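Chair Exchange – October update

Quick one this month, flat out getting ready for the hall sale. Thanks to everyone who dropped things off at Jotura Street, we've now rehomed 833 chairs since we started, which is a bit mad when you think it began with a ute and one garage. Money in the tin stands at $2,402. All of it goes to new glides, webbing and the van rego.

Still short of stacking chairs for the Brekska clubrooms. They want 70 by the end of the month. Any colour, seats can be torn, we'll recover them. Frames need to be straight tho – we can't fix a bent one.
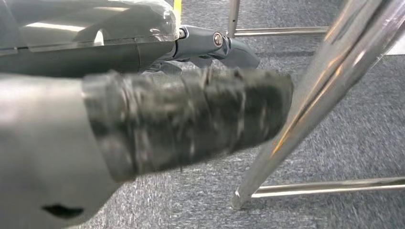
Drop-off hours have changed. Mornings only now, 8 til 11, side gate, not the front. Please don't leave stuff on the footpath overnight, the neighbours have been very patient. Chrome legs like the one at the right are always welcome, they sell quicker than painted ones and a wipe with a damp cloth is usally all we do to them. No recliners. No office chairs with gas lifts, sorry, we've got nowhere to put them.

Fabric: Skoseo are giving us offcuts again, mostly greens and a lot of mustard. Come and grab some if you're doing a seat at home, max two metres each. Staple gun is out on loan, back next week hopefully.

Hall sale is on at the Acuña Centre, doors 9am. Cash or card this time. Bring your own rope if you need to tie things to the roof – we ran out by ten last year.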